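Home | Products | Newsroom | Trade Accounts | Contact

Forkotby Adds Mug Stand and Bench Mat to Skorkville Countertop Line

MERNMONT - Forkotby, a maker of small household storage goods, will add 2 items to its Skorkville countertop line in July: a mug stand and a brown work mat. Both will ship to trade accounts from the company's Mernmont warehouse.

The mug stand is a single post set in a flat base, with dowels for hanging cups by the handle. It is intended for kitchens where shelf space is short and for office break rooms where cups are left out between uses. The post and dowels are supplied without paint or stain. The stand arrives assembled and needs no hardware.

"Most of the complaints we had about the earlier stand were about the base," said Brian Owino, product manager for the Skorkville line. "It was too small for the load. We made it wider and left the height of the post alone."

Wooden dowels project outward from the post of the stand, and the square base board has rounded corners. The base is light tan, a paler tone than the brown mat under it.
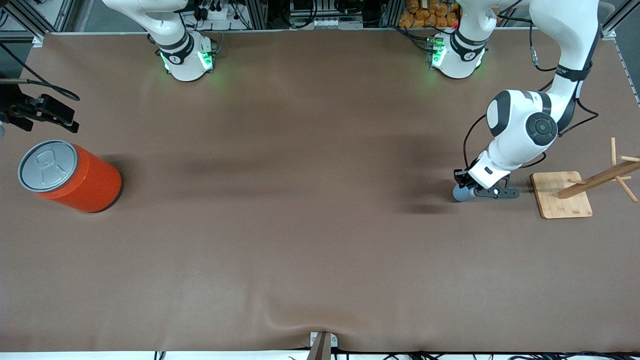
Bench mat

The mat is sold separately. It has a smooth face and is sized for full-width use on a worktable or long counter. It can be wiped with a damp cloth and should be stored rolled, face out. A mat that has been folded in transit may show light wrinkles - these relax after a few days on a flat surface.

Forkotby tested the mat on packing benches at its Durán site for 5 months before release. Changes made during that period were limited to the backing and the edge finish.

Ordering and availability

The mug stand is listed as item 612. It is packed 20 to a carton, and mixed cartons are not offered. Trade accounts can order the stand and the mat on the same form, but the two ship in separate boxes. Retail stock will follow once opening trade orders are filled.

Replacement dowels will be carried as a spare part. Requests should go through the account desk in Mernmont and should quote the item number.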